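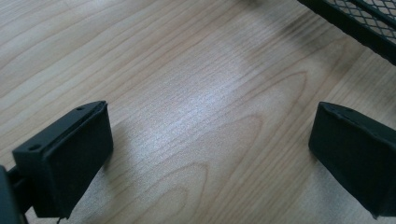
Truvcombe Household Repair Club

New tables in use at Trandow hall

September 27, 2026

The Truvcombe Household Repair Club has moved its sorting and mending sessions onto new wooden tables at the Trandow hall. The tables replace the folding ones the club had used since it opened, several of which had legs that no longer locked.

The new tops are light wood with the grain left showing. Members voted for a pale finish at the August meeting after a long discussion about dropped screws, which were hard to find on the old dark green surface. A clear finish was preferred to paint for the same reason – paint chips, and the chips get into everything.

The club bought 6 tables for $630, delivered. The money came from the spring sale and from the repair jar by the door. Two of the old tables have been kept for outdoor use and the others have gone for scrap.

Sessions will run much as before. Small household items are unpacked onto the table, looked over and put into groups: ready to go back, needs work, or parts only. Kitchen tools and metal hooks are the most common things brought in at Trandow, followed by lamps and small clocks.
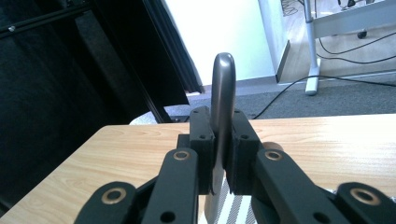
Anyone bringing metal items is asked to wipe off grease and old polish at home. Handles and hooks should be set down on a cloth and lifted when they are moved, as dragging them will mark the wood. Soldering and gluing stay on the steel bench at the back of the hall, and hot drinks stay in the kitchen.

The finish can be cleaned with a damp cloth and a little dish soap. Scouring pads and spray cleaners should not be used. A note with the same instructions is taped inside the supply cupboard, next to the spare fuses.

The club handled nearly 1,000 items in the past year, and space has been short at the busier sessions. With the new layout there is room for a separate table by the window for finished items waiting to be collected. Items left there for longer than a month will go to the next sale.

The Sakai Street storeroom is still open for large items, including chairs and vacuum cleaners. Please do not leave these at the hall, even for one night – the hallway has to be kept clear.

Tickets for items left over the summer are still valid. Owners who have lost a ticket can describe the item at the desk.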